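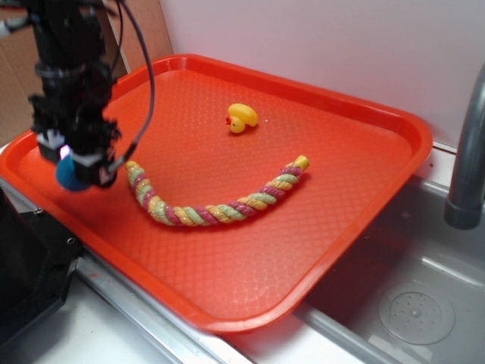

Abb. 3: Serviertablett mit Seilspielzeug und Gummiente auf geprägtem Boden.

3.2 Tablett und Kleinteile

Als Unterlage dient in allen Durchgängen ein rechteckiges Kunststofftablett mit erhöhtem, gerundetem Rand, bezogen über Gromell. Farbe orangerot. Der Boden ist nicht glatt, sondern fein geprägt, Rautenmuster. Zunächst nebensächlich, beim Auswerten dann doch wichtig: An den Graten der Prägung bilden sich Glanzlichter, und diese Glanzlichter verschieben sich mit dem Blickwinkel. Für die Beurteilung der Farbabstände (Abschnitt 3.4) wurden daher nur Flächen ohne sichtbaren Reflex herangezogen. Randbereiche getrennt notiert, dort wirkt der Ton satter als in der Mitte.

Auswahl der Gegenstände nach drei Gesichtspunkten - Umriss, Farbe, Oberfläche. Die Ente: gelb, klein, geschlossene Form, Schnabel orangerot und damit nah am Ton des Tabletts. Genau dieser Fall war gewünscht. Liegt die Ente auf der Seite, bleibt vom Schnabel gegen den Untergrund wenig Kontrast übrig, der Kopf muss dann über die Rundung erkannt werden. Das Seil dagegen ist lang und mehrfarbig, Stränge spiralig verdreht, kein fester Umriss. Es nimmt nach jedem Ablegen eine andere Form an. Mal flacher Bogen, mal Haken. Eine Beschreibung über Länge mal Breite ist hier sinnlos, wir haben deshalb den Verlauf der Mittellinie protokolliert, von einem Ende zum anderen, in Schritten von 5 mm.

Bezeichnung der Seilfarben: uneinheitlich. Ein Strang wurde im ersten Protokollsatz als Pink geführt, im zweiten als Rot. Beides kommt vor, je nach Blickrichtung und wohl auch je nach Umgebungston. Wir haben die Angaben nicht nachträglich angeglichen, sondern beide Spalten stehen lassen (Anhang B). Gelb und helles Grün waren unstrittig.

Dritter Gegenstand, nicht in jeder Anordnung enthalten, ist ein kleiner Ball in Blaugrün. Oberfläche stumpf, eher wie Filz oder Schaumstoff, das Herstellerblatt von Sisetti macht dazu keine Angabe. Eine schwach sichtbare Naht läuft im Bogen darüber.

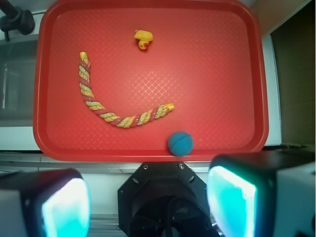
Der Ball hebt sich farblich am stärksten vom Untergrund ab und wurde in der Vorstudie entsprechend schnell benannt. Schwieriger seine Lage - dicht am inneren Rand verschmilzt der Schatten des Balls mit dem Schatten der Randrundung, die Unterkante ist dann kaum noch sauber anzugeben. In solchen Fällen gilt die Anordnung als »randnah« und wird gesondert ausgewertet. Für Ente und Seil dieselbe Regel, Schwellenwert gleich.

Abstände zwischen den Teilen wurden nicht vorgegeben. Anweisung lautete nur: ablegen, nicht stapeln, nichts über den Rand hängen lassen. Daraus ergeben sich sehr verschiedene Verteilungen, teils mit großer freier Fläche um die Ente herum, teils enger. Diese Streuung ist gewollt, sie entspricht eher dem, was man beim Aufräumen von Spielzeug auf einem Tablett vorfindet, als ein festes Raster. Vgl. dazu die Rasterfassung in der Flilonent-Vorstudie, dort mit glattem Boden und ohne Seil.

Beleuchtung konstant, Leuchte Steiner, 700 Lux auf Tabletthöhe. Messung jeweils morgens vor dem ersten Durchgang und noch einmal am Ende. Abweichungen lagen innerhalb der Gerätetoleranz, eine Korrektur war nicht nötig. Insgesamt liegen 2000 Anordnungen vor, davon ein Teil noch ohne Zweitbeurteilung (Stand März). Die Schattenkanten wurden in einem eigenen Durchgang markiert, bei weichem Schatten jeweils die äussere Grenze, soweit erkennbar. Beim Seil ist das mühsam, der Schatten läuft schmal unter der Krümmung mit und bricht an den Graten der Prägung auf. Bei der Ente meist problemlos.

Offen bleibt die Frage der Faserigkeit. Die Seiloberfläche wirkt in manchen Ansichten flauschig und zugleich leicht glänzend, was sich in der zweistufigen Skala matt/glänzend nicht abbilden lässt. Vorläufig als »gemischt« geführt. Ob diese dritte Stufe auch für den Ball gebraucht wird, klären wir in 3.3 anhand der doppelt beurteilten Anordungen.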